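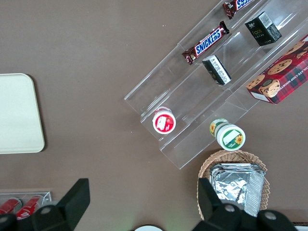
手首カメラから見た棚まわり。透明なひな壇にスニッカーズ、手前の両脇に見えているのがグリッパーの指です。

Vundau 陳列キット お試しメモ(README)

どうも、Plavbergの実験室でこのキットをいじっている者です。Vundauは小さな売店の品出しと並べ直しをロボットにやらせるためのキットで、アームは別売り、中身はグリッパー、手首カメラ、ソフト一式。うちではRovellのアームに付けています。このフォルダには、試用中に手首カメラで撮った静止画296枚と、作業ごとのメモを入れました。

入っているもの
images/ 静止画(JPEG)
notes/ 作業メモ。私とDecha Nilsuwanさんの二人で書いたので、文体がバラバラです。すみません!
tasks.csv 作業名と結果の一覧、13種類ぶん
config/ うちで使った設定ファイル

使ってみた感想
まず取り付けは楽でした。ボルトを締めてケーブルを一本つないで、昼前に始めて午後イチにはもう動いていたくらい。説明書は英語だけですが、図が多いのでなんとかなります。

つかむほうは、チョコバーみたいな細長いものが得意です。ひな壇の段に斜めに置いてあっても、向きをちゃんと合わせて取りにいくんですよ(これは見ていて気持ちいい)。黒い小箱も立っていれば問題なし。寝かせた丸い容器はまだ苦手で、指が触れたところから転がることがありました。config/round.yamlで閉じる速度を落とすとだいぶましになります。

一番手こずったのは透明アクリルです。段の仕切りもトレーも、カメラには縁の細い光くらいしか手がかりがなくて、初期設定だと仕切りに指をこつんと当ててしまう。棚の寸法を手で入力したら落ち着きました。面倒だけど、最初にやっておくのがおすすめ。あと銀色の包みがカゴの中で重なっていると、どこまでが一個なのか迷うようで、二個まとめて持ち上げたことも。ここは次の更新に期待しています。

tasks.csvの見方
result列はok、retry、failの三つ。retryは二回目で取れたものです。failが69行ありますが、かなりの部分は寸法を入れる前の記録なので、before_setup列で分けて見てください。

サポートについて
窓口はBakkerさんという代理店で、返事は早いです。Tahmineh Ghaffariさんという担当の方が設定ファイルを丸ごと見直してくれて、そのとき教わった値がconfig/に入っています。感謝!

注意
・画像の明るさは補正していません
・指先が写り込んでいるコマもそのまま残してあります
・商品のロゴやパッケージの権利は各社のものです。学習や検証に使うのは構いませんが、素材集としての再配布はご遠慮ください

更新履歴
4月 初版
4月 tasks.csvの列名を修正(スペルミスでした)

次は棚を木製に替えて同じ作業をやってみる予定です。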